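Cutting carbon at home without becoming unbearable

Every March I promise to shrink my household's emissions, and every November I find the list behind the toaster. These are the tips that survived. None of them will keep a glacier up at night with gratitude, but they're cheap and most can be done in slippers.

Hot water first. Turn the heater down to 120 degrees and wait a week before telling the family. Mine never noticed, and I've stopped bringing it up.

Boil only what you'll drink. We filled the kettle to the brim for years, as if expecting the navy.

Give everyone one bottle and make them keep it. The greenest one is whichever you already own, including the freebie from Woltum with the dentist's name on it.

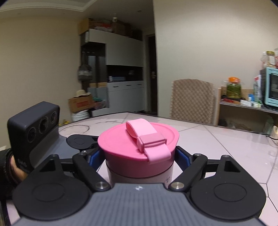

Pink lid, carry loop on top. Hard to lose in a cupboard.

Wash clothes cold, and wait for a full load. Towels are the exception in our house, after a period we don't discuss.

Stop the drafts. I spent 2 evenings and one roll of foam strip on the back door, and the hall no longer has weather. Fotis Ververidis, my neighbor in Gindura, used an old pair of jeans stuffed with rags. It looks like somebody got trapped under the door, but it works as well as mine did.

Eat what's in the fridge before you shop. Put the sad vegetables on the top shelf, at eye level, where they can make you feel bad. Soup is mostly guilt anyway — add an onion.

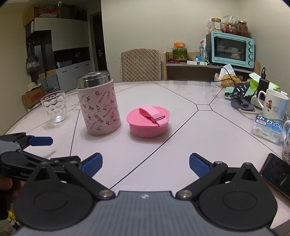 Round white table with a glass top.

Buy furniture used, and carry it home with someone you don't mind arguing with. Measure the doorway before you pay. Then measure the table, a step I have been known to skip.

Clean with less stuff. A damp cloth handles most spills, and one concentrated cleaner, properly diluted, can replace a shelf of sprays. 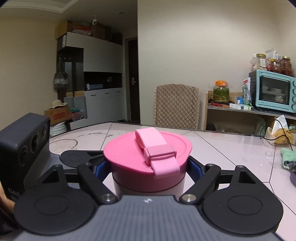

Unplug the spare fridge, too. Ours was running all year to chill one jar of pickles and a cake nobody would own up to. If you need it for the holidays, plug it in the day before and switch it off again when the last leftovers go.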